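Buy the boring gripper first

9 February 2020

I've spent 60 hours this winter comparing hands, and I'm going to say the thing that gets me grumpy emails: most people shopping for a five-fingered hand should be shopping for a two-fingered gripper. I say this as somebody who loves hands. I have a Cultetti hand on my desk right now and I wave it at visitors.

My problem is with how we compare them. The Waler gripper gets tested on blocks and the hands get tested on whatever looks good in a video, and then we put the two numbers side by side as if they meant something. Last week I ran the Kazemi controller against the stock one, 100 tries each, same table, same objects, same starting pose. Dull work! But I learned more from it than from a whole year of demo reels, mostly about how much a small change in the wrist angle can mess up a thumb.

And please, try it in simulation before you spend the money. I know, I know, simulated contact is never quite right (squishy things especially, don't get me started on squishy things). But you can find out if the fingers get in their own way, if the palm blocks the camera, if the arm even reaches the far side of the table. I do all of that in Simadbridge now, with vegetables and a cork mat, and I've dropped two hands from my list without ever opening a shipping box.

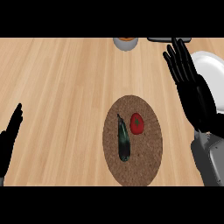 Black hands, cork and a wood tabletop, all rendered.

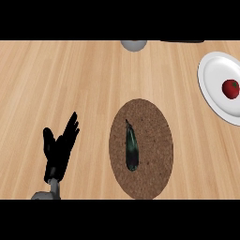 What I'd love is for vendors to publish the failures. Give me the 9 grasps that went wrong and let me see the joint angles — I'll trust you more, and I'll probably buy from you too. Right now I get a glossy sheet with a payload figure on it, and payload is almost never what stops me. What stops me is a long smooth thing lying at a slightly awkward angle, and a thumb that comes in a hair too late.

So get the boring gripper, run your whole task list on it, and write down every item it can't manage. If that list is long, call the hand people. Mine was shorter than I wanted it to be, and I'm still a bit sore about it.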